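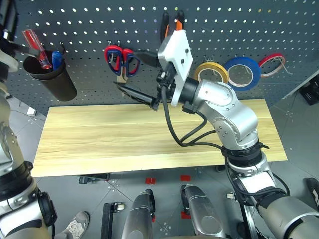

Workshop > Tips > Tidying Up > Robot hire

I've had the Wandero tidy-up robot on hire from Destent for three weeks now, mostly to see whether it could keep my workshop wall in order, and I've picked up a few things worth passing on if you're thinking of booking one. First tip: hang your gear on a pegboard and leave breathing space between the hooks. My tape rolls hang in a row, yellow, blue and red, with the scissors and pliers on their own hooks, and I reckon that's the best layout for a gripper (and for me before my morning coffee!).

Give every tool one home and stick to it. I kept shifting the pliers about in the first week and then wondered why the poor thing dawdled.

Screwdrivers are happier in a hanging cup than on separate hooks — handles up, and don't cram it.

Clear the bench before you press start. The Talpur software lets you save up to 20 spots on the wall, and I've used 9 of them, so there's plenty of room to grow.

Cost? I pay $88 a week, delivery included, and they'll swap the gripper pads for free. I also had a look at the Cistico kit, which is cheaper but you put it together yourself, and I know my limits.

Would I hire it again? Yep, though I'd ask for a Saturday drop-off next time so I'm not doing the setup after work. Measure your doorway before you book, too — mine was a tight squeeze.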